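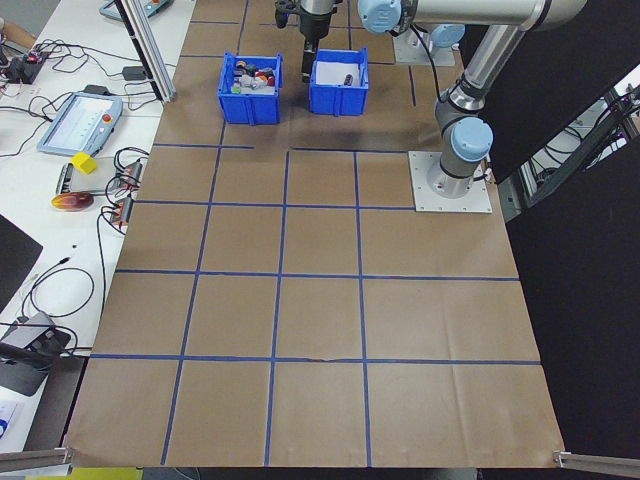 The two blue bins on the taped paper.

June, after tea. Spent the afternoon on sorting the small parts at Stuniro. Gianni wants it all in order before the Finbridge order goes out, 632 pieces in it. My back is sore.

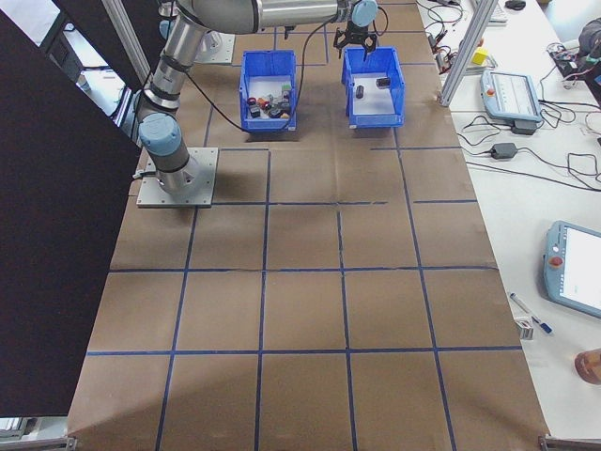
Does the grid need taping again? Teresa says leave it until the paper is changed.

Had 15 minutes for a sandwich, then went through the push buttons with her. She keeps red and yellow together,
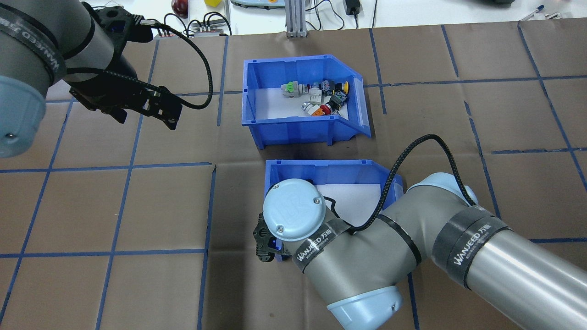 and I would have put them apart, but it's her bench. Rang Heydari at 10 to chase the labels. No answer. 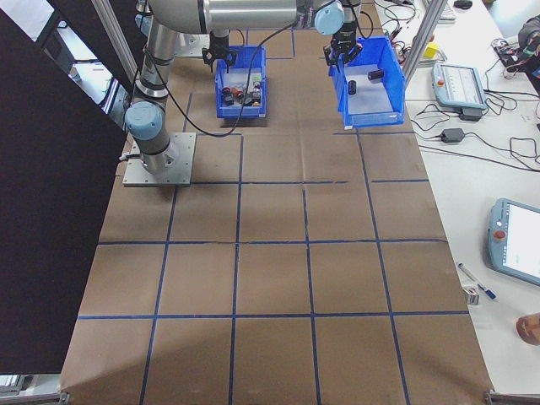 Brown paper, blue tape and both bins.

Must take my own pen tomorrow.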